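Speaker notes: Two grippers, one mug tree, and what I'd buy again
Slot is 25 minutes with questions. Talk slower than you think you need to!

Slide 1, title

Hi everybody, thanks for sticking around after lunch. I'm going to talk about handheld grippers, the kind you hold in your fist and squeeze, and which ones gave us demos that a robot arm could do something with. I'll name the parts I liked and the parts that drove me up the wall. If you came for a big theory of manipulation, the room next door is probably better, and I won't be offended (wait for laugh, move on if there isn't one).

Slide 2, who we are

Keep this short. Small lab, mostly kitchen tasks, project name is Tarnemora. We picked kitchens because everything in a kitchen is a different shape and half of it breaks. Mention that we were at the Bragança workshop in July with the early version, and a few people in the room may remember the trigger falling off on stage. That trigger has been redesigned.

Slide 3, the two contenders

We compared two handheld designs. The first is the Travgate, with straight parallel jaws, a stiff trigger and a very solid feel. The second is the Hallilberg, with longer fingers and a bit of give in them, plus a much lighter pull. Both are wired. I know, I know, everyone wants wireless. We tried a wireless build for a while and I spent more time chasing dropped packets than collecting anything, so cables it is.

Say the weight thing here. People always ask about weight, and I used to think it was the number that mattered. After a morning of holding one in each hand I care a lot more about where the weight sits. The Travgate is heavier on paper, but it balances over your knuckles. The Hallilberg wants to tip forward, and by the end of a long session your wrist knows all about it.

Slide 4, the tasks

We ran both through the same little set of jobs. Hang a mug on a mug tree. Take it off again. Move a bowl from one spot to another. Steady one thing with the left hand while the right hand does something useful. That last one is where it gets fun, as two-handed stuff is where most of our old data was junk.

Mug trees are mean, by the way. They look like a toy problem, and then you try to get a handle over a short peg using jaws that are wider than your fingers. You have to come in at an angle and let the mug swing a little, and if your jaws are too rigid the whole stand comes along for the ride.

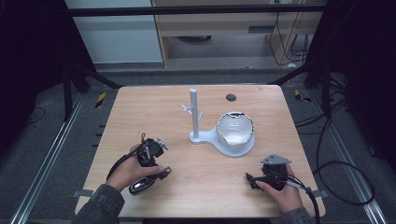

So the left hand turned out to matter way more than I'd planned for. I had written the protocol as if the right hand did the work and the left hand just sort of hung out nearby. In practice people use the left gripper to brace, nudge, block and generally boss objects around, and a lot of that happens with the jaws closed. If your logging only cares about grasps, you miss all of it. We now keep the whole stream for both sides, closed jaws included.

(Drink some water. You always forget.)

Slide 5, numbers

We kept 118 clean demos from the Travgate and 72 from the Hallilberg, out of the same number of hours with each. Don't oversell this. Part of that gap is me getting better at the job, as the Travgate went second. I'd love to run it again in the other order, and if someone here has a spare grad student, come and find me.

What I do trust is the type of failure. With the Hallilberg the bad ones were mostly slips on smooth rims. Those bendy fingers are lovely on a mug handle and pretty hopeless on a wide bowl. With the Travgate the bad ones were bumps, where a stiff jaw clipped something on the way in. Bumps are easier to train out of a person. You tell them to slow down and lift higher, and they do.

Slide 6, cables

Okay, cable rant, one minute max, you promised. Both grippers shipped with a lead that was too short and too stiff. A stiff lead pushes back on your wrist, and you start making these weird little corrections without noticing, and then the arm learns your weird little corrections! We swapped in softer leads on both sides and let them hang with plenty of slack. Cheapest upgrade in this whole talk.

Slide 7, cameras

We went back and forth on camera placement forever. A view from the head gives you both hands and the table together, which is great for two-handed work, but your own grippers block the object at the exact moment you care about it. Wrist views fix that and then lose all context. My current answer is to use both and put up with the extra sync work. If you can only afford one, I'd take the head view for tasks like ours. I've changed my mind on this twice, so ask me again next year.

Slide 8, moving to the arm

Play the replay clip here if the laptop behaves. If it doesn't, just talk. The arm wears the same jaws as the handheld, and that was the best decision we made. On an older project we had one jaw shape in the hand and a slightly different one on the robot, and we told ourselves the model would sort it out. It didn't. Print the same part twice and save yourself the grief.

One more thing on this slide: trigger delay. Ours went up to 700 milliseconds in the worst runs before we found a bad buffer setting. You feel nothing while recording, then the replay closes on thin air. Check it before you collect a whole week of data. I didn't.

Slide 9, what I'd buy again

The Travgate, with soft pads glued onto the jaws. It's ugly and it works for us. If your lab mostly handles cups and handles and thin stuff, go with the Hallilberg and sort out the balance with a bit of weight at the back.

Leave this slide up for questions. Likely ones are glove size (the trigger is tight for big hands, say so), left-handed people (we only tested a few, don't guess), and whether the files are shared. They will be, once I've cleaned up the folder names.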